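Gustcombe Shared Workshop
Two-Arm Bench Build, Session 4: Cables, Reach and the Box Exercise
Notes by Yupin Suwannarat, 9 May 2025

Read these with the Session 3 notes on mounting. If your bases aren't bolted down yet, finish that first. The bench for this course is 90 cm deep and both arms have to share it without hitting each other or the wall.

1. Where we got to

Both arms home properly and both grippers open and close from the Plekora board. The old firmware dropped the left gripper at start-up. If yours still does that, get the November build from the Cinden folder and flash it before you plug in the arm.

The first thing to practise is bringing a finger up against a cardboard face without crushing it. Set the grip limit to 13 per cent and come in slowly from the side. Watch the wrist view for the last part of the move and the bench view for everything before it.
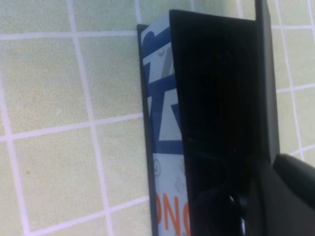

If the card bows, back off and lower the limit. Don't fix it by moving the box. The box position is saved in the program and everyone after you will be working from it.

2. Both arms at one box

One arm steadies the box from outside and the other works from above. Program the steadying arm first and leave it parked while you teach the second one. We saved 16 waypoints for the full exercise, but you can get by with fewer if you take the wrist turn in one go.
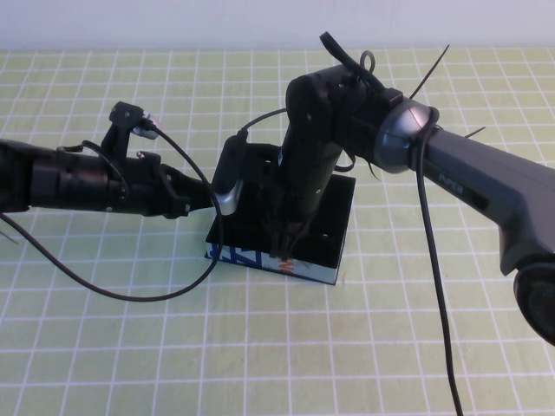 Fig. 1. Right gripper reaching down into the black tray, left fingertip at its left side.

Keep the elbow of the right arm high on the way in. The common mistake is a straight line from home, which drags the fingers over the rim.

3. Backing out

Retreat is a separate program -- do not just run the approach in reverse. Open, lift straight up, then move sideways. Stop at the clear position and check the wrist view before homing.

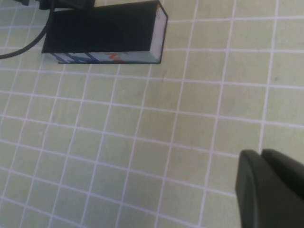
Fig. 2. Wrist view with open bench between the finger and the box.

4. Cables

Leave a service loop at each wrist big enough for the full turn of the joint. Tie at the link and let the cable hang from there. Run each wrist through its range by hand, power off, and look for anything that pulls tight or catches.
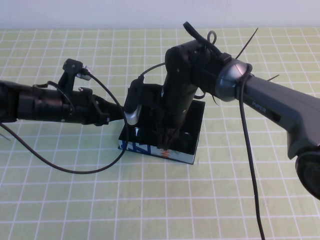 Trim your zip ties once the routing is settled -- until then leave the tails long. Replacement ties are in the Phetsri drawer.

5. Before next session

Save your program under your own name. Run the full cycle at low speed, up to 166 seconds per pass, and write down where it pauses. Bring the list with you. We start on the timing between the two arms.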